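How to run a hand-held gripper table at an open day

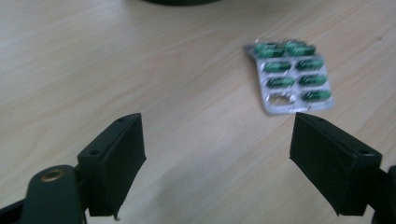

Fingers wide, coming in on the capsule pack. Seven left in it, one pocket pressed out.

Quick writeup from the May open day at Flostdale before I forget it all. Leonie Grabner asked for it, she's got the next one in Trirnberg. Covers one table, one hand-held gripper, visitors of all ages. Setup is 50 minutes if the bench is already clear, longer if Pirmin has to go find extension cords again.

What you need

- one hand-held gripper with its camera, plus a spare set of fingers
- small hex key that fits the finger screws (tape it under the table, seriously)
- laptop and a big screen facing the visitors
- pale plain tabletop, matte if you can get it
- five or six objects, mixed shapes
- wipes, tape, name badges

Step 1. Pick the objects

Something round, something soft, something thin and annoying. The thin one is the star. We used a blister pack of green capsules. Foil is shiny, edges crumple, it lies flat so the fingers can't just grab the sides like they would on a cup. People get it right away why this is hard for a robot.

Medicine at a public table - the pack stays with the person running the demo. Goes in the lockbox at breaks. Hanyu Tang kept the key on a lanyard, do the same.

Step 2. Set up the table

Tape a start mark near the front edge. Keep objects you aren't using well back. Check the big screen from where the visitors will stand, not from your chair. If you get a white glare off the foil turn the pack a little, don't move the lamps. Moving the lamps took us forever and then it was worse.

Step 3. Check the gripper

Open and close ten times with nothing in it. Fingers should meet evenly. If one sits crooked, loosen its screws, square it up, tighten again. Don't crank down on them.

Step 4. Show it once, slow

Talk while you do it.

1. Fingers all the way open.
2. Come in low, pack a bit ahead of you.
3. Line up so the gap is centered on the short side of the pack.
4. Close gently. Stop when it grips, dont squeeze.
5. Lift a couple inches, hold, set it down, open.

Everyone tilts the wrist too early. Tell them before they start, not after.

Step 5. Hand it over

One visitor at a time, two tries each. Kids under ten hold it with both hands and do a block or a cup, not the pack. Stand on their left so you aren't blocking the screen. When a try goes bad let it go bad - that's a recording too and people like hearing it gets used.

Isabelle Caron did the talking at the screen while I ran the table. Much better than one person doing both. We saved 126 recordings before lunch, 78 of them with the pack.

Step 6. Between groups

Wipe the handle. Straighten the pack if it's bent. Start a new folder on the laptop, name it with the group number. I forgot this twice and King-fai Yau had to sort it out afterwards, sorry King-fai.

Questions you'll get

Does the robot learn from one try? No, it needs a lot of them.
Can it open the pack and take a capsule out? Not something we teach at this table.
Is the hand-held one the robot? No, but the robot arm wears the same fingers, so what you do with your hand carries over.

Packing up

Fingers off, into the small case. Copy the recordings BEFORE you shut the laptop. Pack back in the lockbox, key to Hanyu. Badges go in the gray bin by the door, Pirmin wants them all returend this time.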